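Herodell Opens Remnant Counter and Sewing Room in Gadon

GADON – Herodell, the fabric and notions retailer, will open a remnant counter and a public sewing room at its Gadon store in February. The counter will sell garment fabric in short lengths, and the room will be open to anyone who wants to cut, fit or finish a project on site.

Remnants will be sorted by fiber and weight and priced by the piece. The opening stock is 3127 pieces, mostly cotton shirting, linen and wool suiting. Most are long enough for a blouse, a child's dress or a lined vest. Each piece is measured and labeled with its width and care instructions.

"People who sew at home often want a yard and a half of something good, and they end up buying three," said Trinidad Saludo, store manager at Gadon. "We had the short ends in the back. Now they have a place on the floor."

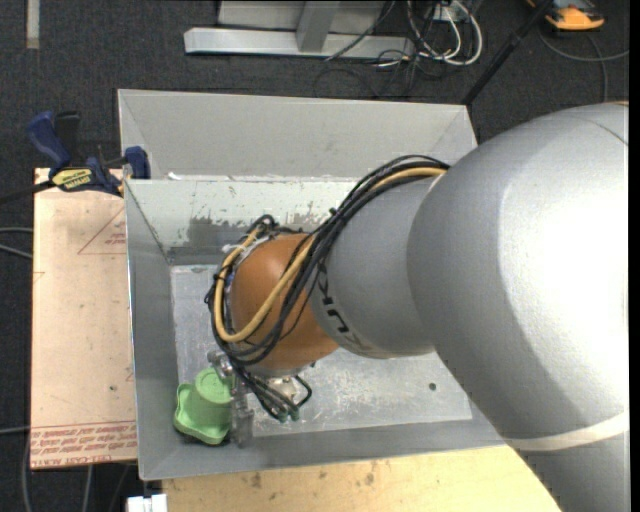
A KUKA robot arm reaching into a gray sheet-metal bin.

The sewing room has cutting tables at standing height, two dress forms and a steam iron station. Tables can be reserved from 10 a.m. Customers may bring their own machines or use the store's.

Barrett Nakamura will teach the first classes, starting with sleeve setting and hand-finished hems. A later class will use the Marchetti shirt pattern – a loose pullover with a band collar – and students may choose their fabric from the remnant counter. Class size is limited, and registration is taken at the store.

The first 50 customers to register for a class will receive a printed copy of the pattern. Patterns will also be sold at the counter.

Herodell also has a store in Hisau, where remnants will go on sale later in the year.

Press contact: Herodell, Gadon store office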